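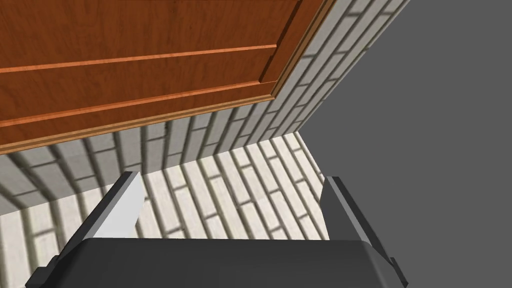 Serkent Tenant and Owner Information Service
Our spring series on building access and mail delivery continues. The posts below concern changes to parcel handling that take effect in April. Please read the full thread before contacting the office.

1/ Parcel deliveries to all Serkent properties will move to a single carrier agreement with Clurora. Letters and official mail are not affected and will continue to arrive as they do now.

2/ The agreement covers 2,000 households. Of these, 710 are in buildings that have had no secure place for parcels until now. Those buildings will be served first.

3/ Residents do not need to register. Your name and unit number have been taken from the current lease or deed. If either is out of date, please correct it through the resident portal before the end of March.

4/ Parcels will be held for 3 days. After that they go back to the Clurora depot on Ploltoma Road, where they can be picked up with photo identification. The depot is open until 8 p.m.

5/ Symbols used on signs in shared areas are being reviewed at the same time. Several residents told us that the present set is hard to read for visitors. Comments on signs may be sent through the portal under "Shared Areas."

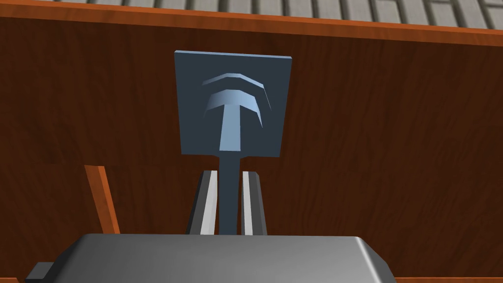

6/ Large items. Furniture, appliances and anything that one person cannot safely lift are outside the agreement. The resident must be at home to accept them. Drivers have been told not to leave such items in hallways or on stairs.

7/ Hallways must stay clear at all hours. This rule is already in your lease and applies to strollers, shoe racks, bicycles and empty boxes. The fire inspection in January found blocked exits on several floors, and the owners of the items were notified in writing.

8/ Door hardware is a separate matter, but we receive many questions about it. Residents may not replace a handle or lock on a unit door without written approval. Requests are handled by Aebischer, our maintenance contractor, and there is no charge for the first visit.

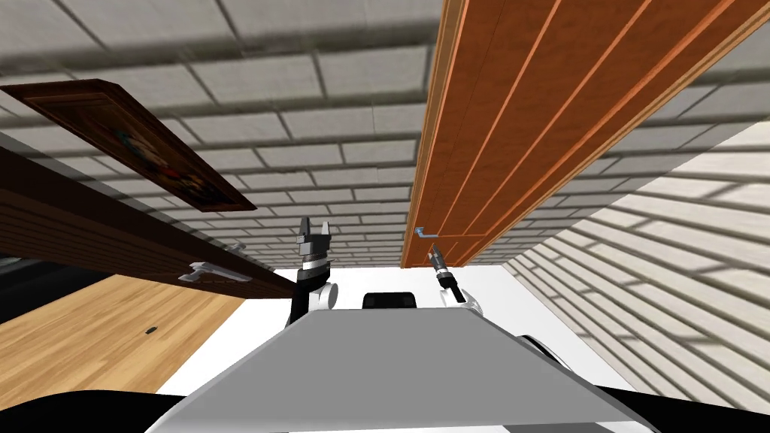 9/ A loose handle should be reported as a routine repair. A door that will not latch, or that cannot be opened from the inside, should be reported by phone at once - do not use the portal for this, as it is not watched overnight.

10/ Residents who will be away for a longer period may name another adult to collect parcels for them. The form is short and has to be signed by both people. It remains valid until it is withdrawn.

11/ Missing or damaged parcels should be reported to the sender first. Serkent is not a party to the sale and cannot file a claim for you. We can confirm in writing whether a parcel was logged at your building.

12/ Printed copies of this notice will be placed in every mailbox during March. Large-print copies are available from the front office on request. Replies to this thread are read during office hours only.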